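Frosted glass door between hall and utility room – light loss?
Posted by b_munoz, May
2 min read | 14 comments | 3 shares

b_munoz
Replacing a solid interior door in our house in Stoltdale. The hall has no window. The utility room next to it gets good light until late afternoon. I measured 400 lux at the utility room threshold and close to nothing in the hall with the old door shut. Is a frosted multi-pane door worth it over a half-light?

tultside_joiner
Depends on the glass. Acid-etched passes most of the light and scatters it. Patterned glass varies a lot by supplier. Bars cost you area – on a small-pane door, work out the clear area before ordering.

Flor Agudelo
I disagree on the bars. We went from a full-pane to a small-pane door and the hall reads the same to the eye. Wall color matters more. Ours is off-white and it carries the light well past the door.

tultside_joiner
"To the eye" is not a measurement. Bars at 7/8 inch on a grid that tight take a real share of the opening.

driker
Check the weight too. Ours needed a third hinge. The old two-hinge frame had the door binding at the latch side within a month.

c_arango
Seconding the hinge. Safety glass in every pane as well, whatever the catalog says about small lights being exempt. For the layout, a white frame with small frosted panes, standing open to the brighter room, tiled wall alongside:
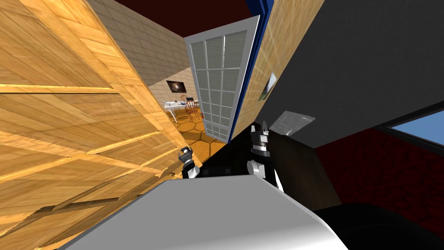
Amber Entwistle
I'd still take the half-light. A solid lower panel survives laundry carts and dogs, and most of the useful light comes through above waist height anyway.

b_munoz
No dogs. Carts, yes. What did people pay? I was quoted 2000 hung and painted, 200 less if I paint it.

driker
Paint it yourself. Mask the glass first, two thin coats, and keep paint off the hinge edges.

Flor Agudelo
200 is not enough to make me cut in around that many bars. Pay them.

b_munoz
Going with the small panes and three hinges. I'll post lux readings at 4 pm once it's hung.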